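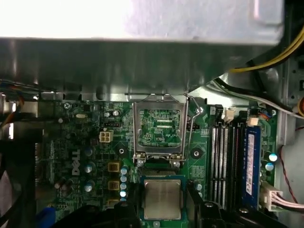 Seltholm Robot Lab, Junior Pages

Why the Robot Stopped

A computer's processor, or CPU, fits into a part of the motherboard called a socket. The silver frame over the socket must be open before the CPU can go in. It stands open in the picture, and the robot's two black fingers hold the CPU by its sides.

In October our robot stopped on try 201. The CPU had turned 2 degrees between the fingers. That is a very small angle, but it was too much for the socket.

How did the robot know? A force sensor in its wrist measures how hard the arm pushes. Force is measured in newtons. The limit for this job is 6 newtons. One corner of the CPU touched the socket before the others, the force went over the limit, and the arm stopped. This is called a protective stop.

The fault was in the grip. One finger closed slightly before the other and pushed the CPU out of line. We adjusted the fingers and ran 40 test grips with a spare CPU. The angle stayed within the limit each time.

Safety rule: a stopped robot is still switched on, and it may move again. Keep your hands out of the computer case until an adult has turned off the arm's power.

Words to know
Socket: the part that holds the CPU and connects it to the board.
Sensor: a device that measures something, such as force.
Fault: a problem that keeps a machine from working as it should.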